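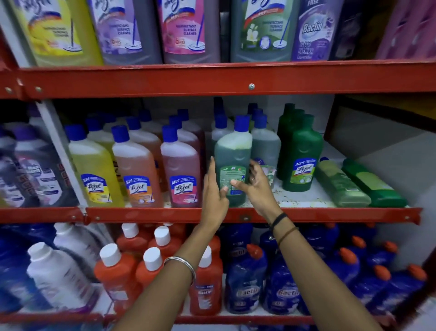 Le coût d'un produit de nettoyage pour sols se calcule sur la solution diluée, et l'étiquette de prix ne donne que le litre de concentré. J'ai repris mes notes sur le sujet en changeant de format d'achat pour l'appartement de la rue Renaud. Les fabricants vendent la même gamme en petites bouteilles et en gros bidons : chez Lizol, par exemple, les bidons jaune, lavande, rose et vert occupent la tablette du haut et les petites bouteilles à bouchon bleu celle du dessous. Le prix au litre baisse en général avec le volume. Le dosage, lui, ne baisse pas, et c'est là que l'essentiel de l'économie disparaît.

Un petit bouchon sert de mesure. Un gros bidon se verse à bout de bras, avec un goulot large et un centre de gravité qui se déplace à mesure que l'on incline. J'ai pesé mes seaux pendant deux semaines. Avec le petit format, l'écart entre deux doses restait faible. Avec le gros, je versais couramment le double de la dose prévue sans m'en apercevoir.

Pour la suite, je prends une dilution de 2 % en volume, valeur retenue pour le produit que j'utilise (lire la notice du vôtre, les valeurs varient). Un seau de 10 litres demande donc 200 ml. À 4 %, on en consomme 400 et le bidon dure moitié moins longtemps. Une remise de quelques dizaines de pour cent sur le litre ne compense pas cet écart.

Le surdosage a un second effet, moins visible sur la facture. Les tensioactifs qui ne sont pas repris par la serpillière sèchent sur le carrelage et laissent un film. Ce film retient la poussière, le sol paraît terne, on relave plus tôt et souvent plus fort. Sur le grès émaillé de la cuisine, deux rinçages à l'eau claire ont suffi à l'éliminer. Sur les joints, il a fallu une brosse.

Matériel utilisé : un gobelet gradué Hullilis, une balance de cuisine, un seau avec repère à 10 litres. Le repère d'origine du seau était faux ; je l'ai refait au feutre après pesée -- un litre d'eau pèse un kilo, à la précision qui nous intéresse. Le gobelet reste accroché à l'anse du bidon par une ficelle. Sans la ficelle, il finit dans un autre placard et on recommence à verser à l'œil.

Reste la question de la désinfection, que l'on confond souvent avec le nettoyage. Un désinfectant agit pendant un temps de contact, indiqué sur la notice, et sur une surface déjà propre. Passer la serpillière et essuyer aussitôt revient à payer un désinfectant pour s'en servir comme d'un savon. Pour un sol d'habitation courant, un détergent simple convient dans la plupart des cas. Je garde le désinfectant pour les sanitaires -- à la dose de la notice, sans mélange avec un autre produit, et surtout pas avec de la javel.

Prochain relevé en fin de bidon, avec le volume total consommé et le nombre de seaux.

Dernière mise à jour : 24 juillet 2022

Imprimer cet article
Envoyer par e-mail

Articles récents
Étalonner une balance de cuisine sans masse de référence
Tistside : relevé des compteurs d'eau de juillet
Stundudine, le calcaire et les mousseurs
Joints de carrelage : brosse dure ou brosse souple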